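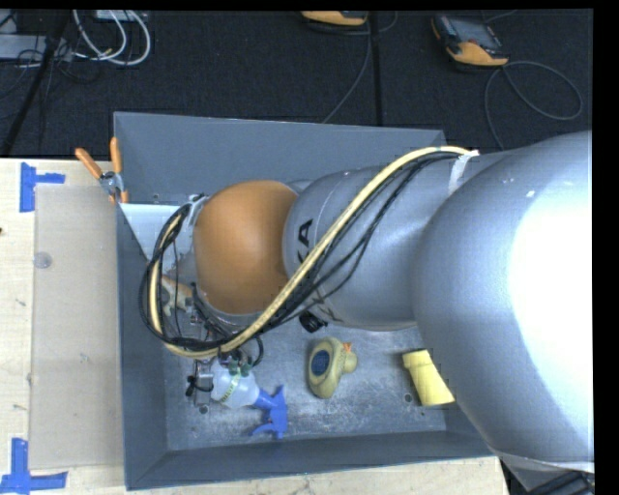 Field Equipment Catalog — p. 190

Drunach Gravity Corer, Short Barrel

The Drunach is a hand-deployed gravity corer for recovering the upper layers of soft sediment in lakes, fjord basins and sheltered bays. It is lowered on a line, released above the bottom and driven in by its own weight. The short barrel version takes cores up to 60 cm long and can be worked from a small boat or through a hole in lake ice.

Construction
The head assembly and fins are stainless steel. Liner tubes are clear polycarbonate and are held by a single band clamp, so a full liner can be removed on deck without disturbing the sediment–water interface. The valve stays open during descent and closes when tension returns to the line.

Specifications
Core length, maximum: 60 cm
Weight without added ballast: 9 kg
Ballast: stackable lead collars, up to three
Working depth, standard line: 40 m
Working depth, long line: 190 m
Line attachment: swivel shackle

Sediment types
The corer performs best in silt, clay and organic mud. Glacial flour and laminated meltwater deposits are recovered with little compression if the release height is kept low. Coarse sand tends to wash out of the liner on retrieval; fit the optional core catcher. Do not use the corer on gravel or till. The cutting edge will deform and the liner may crack.

Use in cold conditions
Below freezing, keep the valve seat submerged between drops. Ice on the seat prevents a full seal and the core will be lost on the way up. The rubber seat can be changed in the field with a flat screwdriver. Liners should be stored upright and must not be allowed to freeze if laminations are to be counted.

Supplied with
Head assembly with fins, two liners, end caps, band clamp, spare valve seat, standard line and printed instructions. Ballast collars are ordered separately.

Options
Wukau core catcher, plastic fingers, pack of five
Valente extruder stand for slicing cores on site
Long line on hand reel
Padded carry case

Notes on this edition
The valve spring was revised in July after tests by Hiếu Tiêu on steep basin slopes, where the earlier spring sometimes closed before full penetration. Owners of older units can fit the new spring without other changes — state the serial number stamped on the head when ordering.

Orders and spare parts: Leonor Carrilho, Trerkwood sales desk. Liners cut to non-standard lengths are made to order and cannot be returned.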